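Handout 3: Machines and everyday chores

Trilia Institute, Introduction to Automation, spring term. Module leader: Sombat Wiriya. Revised May 16, 2019.

## 3.1 Purpose of the session

This handout supports the third lecture and should be read before the tutorial. It considers whether machines are yet able to carry out ordinary chores in the home and on the shop floor. Students are expected to be able to explain why some tasks have been automated for decades while others, which a child can manage, remain difficult. No knowledge of programming is assumed.

## 3.2 What is meant by a chore

For the purposes of this module a chore is a short physical task which a person does without special training, in a place that has not been arranged for a machine. Clearing a table, sorting returned stock and emptying a dishwasher all qualify. Welding a car body on a production line does not. The parts on such a line arrive in a known order and at a known position, and a great deal of money has been spent to make this so.

Students often take the weight of an object, or the speed of the work, to be the main obstacle. In most chores neither is demanding. The greater part of the difficulty lies in variation. Cups differ from one household to the next, and the same cup is seldom put down twice in the same place.

## 3.3 The stages of a simple pick

Picking up a single object may be divided into the following stages. The division is a convenience for teaching, and in practice the stages overlap.

1. Finding the object and estimating its position and the way it is facing.
2. Choosing where the fingers should make contact.
3. Moving the arm to that point without striking anything else.
4. Closing the fingers and judging whether the hold is sound.
5. Lifting, carrying and releasing.

Stage 4 is the one most often underrated. A person holding a glass adjusts the grip many times without noticing. A simple two-fingered gripper may have no sense of touch at all, and must rely on the force drawn by its motor or on what a camera can see.

Glass deserves particular mention. Its surface is smooth and reflects light, so that a camera may judge its distance poorly. A round bottle on its side may also roll when touched. If one finger arrives before the other, the bottle can be pushed away before the grip has closed.

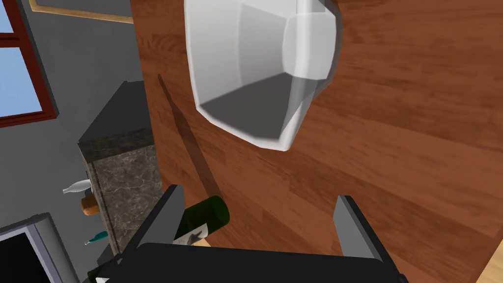 *Figure 3.1. A bottle between the fingers of a parallel gripper, with a bowl further back on the table (simulation).*

The space between the fingers is the first matter to check in any arrangement of this kind. A bottle that lies nearer to one finger than to the other will be met unevenly unless the hand is first moved across or the fingers can give a little. Students should consider how far the hand might be out of position before the grasp would fail, and which of the five stages would be the best place to correct the error.

## 3.4 The use of simulation

Much of the early work on household tasks is now done in simulation. A rendered kitchen can be reset at once, nothing is broken, and the position of every object is known exactly. The same task may be attempted many times overnight with the lighting and the layout altered on each occasion.

The limits of the method should be stated plainly. Friction, soft materials and liquids are hard to model well. A simulated bottle may be held securely by a grip that would let a real one slip. The loss of performance on moving from simulation to real equipment is commonly called the reality gap, and any published result should be read with this in mind.

## 3.5 Two cases for discussion

**Case A: the Grosden stockroom.** Grosden, a supplier of kitchen goods, ran a trial in February of a single arm that moved items from a mixed tray into boxes. The range was limited to 41 products. Of 359 attempted picks, 11 ended with the item dropped or left behind. A member of staff remained at the station throughout, and the time spent by that person was not included in the costs. The firm has kept the arm for boxed goods and returned glassware to manual packing.

**Case B: the Hrubý flat.** The Hrubý project studied the clearing of a dining table in a furnished flat. The machine took up to 3 minutes to move one item to the worktop. Results were steady when the table had been laid by the project team and fell away when residents laid it themselves. The project report treats this second result as the more useful one.

Filtanance, which advised on both studies, has supplied a short note on costs. It is available from the module office.

## 3.6 Present position

On the shop floor the answer to our question is a qualified yes. Where the range of goods is known and a person is at hand to deal with failures, machines can do useful picking work. In the home, single-purpose devices such as robot vacuum cleaners are well established. A general machine that can be left to tidy an unfamiliar kitchen is not yet available at a price or a level of safety that would suit ordinary households.

## 3.7 Preparation for the tutorial

Choose one chore that you carry out yourself and write no more than one page on it. Set out the stages as in section 3.3, note where a machine would be most likely to fail, and state what a person would have to do to put matters right. Bring a printed copy to the tutorial. Work sent by email will not be discussed in the session.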